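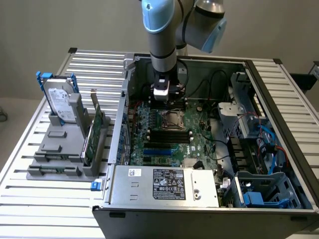

Ieva Paju asks that everyone read the part on hand guiding before they pick up the remote, as most of the bad recordings at Stirnitz came from people who started with the remote and never went back.

4.3 Teaching a task inside an open computer case

Use this section for jobs where the gripper has to work down inside a case, such as placing memory or an expansion card. For jobs on a flat surface, see 4.2.

Before you start

1. Disconnect the computer from mains power.
2. Lay the tower on its side on the bench with the side panel off and the motherboard facing up.
3. Put the parts for the task in the fixture tray next to the tower. Drives and cards stand upright in the tray so the gripper can reach them from above.
4. Move cables out of the path between the tray and the work area. Tie them back if they will not stay.
5. On the Valtar panel, open Teach and choose New Task. Type a name of no more than 24 characters.

CAUTION: Do not reach into the case while the arm is powered unless Hand Guide is on.

Recording by hand

6. Press Hand Guide. Wait for the tone. The arm can now be moved freely.
7. Hold the arm above the gripper, never by the fingers or the cable.
8. Move to a clear point above the case and press Mark. The arm returns to this point between steps.
9. Guide the gripper to the part in the tray, close it, and press Mark.
10. Lift straight up until the part is higher than the side of the case. Only then move sideways.
11. Lower the part to just above its slot and press Mark. Stop there. The final push is taught with the remote.

Note: If you pause longer than 10 seconds, the recording goes on hold. Press Mark to pick it up again.

Recording with the remote

12. Press Remote. Hand Guide turns off and the arm holds its position.
13. Set the speed to Fine.
14. Line up the part with the slot using the left stick. Correct the angle with the right stick.
15. Lower the part in short moves. If the force bar turns amber, back off and line up again.
16. When the part is seated, open the gripper, raise it clear of the case, and press End.

CAUTION: Do not hold the stick down to force a part into place. The force limit protects the arm. It is set too high to protect a motherboard.

Record the full task at least 3 times. Shift the tower slightly between recordings so that the arm does not learn a single fixed position. Delete any recording in which a part was dropped or the gripper touched the board.

Playback

17. Clear the case and put the parts back in the tray.
18. Choose Play, then Slow. Keep a hand on the stop button for the whole run.
19. If the run is clean, choose Save to Library.

Error 488 during playback means the arm could not reach a marked point. Check that the tower is still square to the bench, then repeat from step 6 if the error comes back.

Gripper finger changes are covered in 4.4.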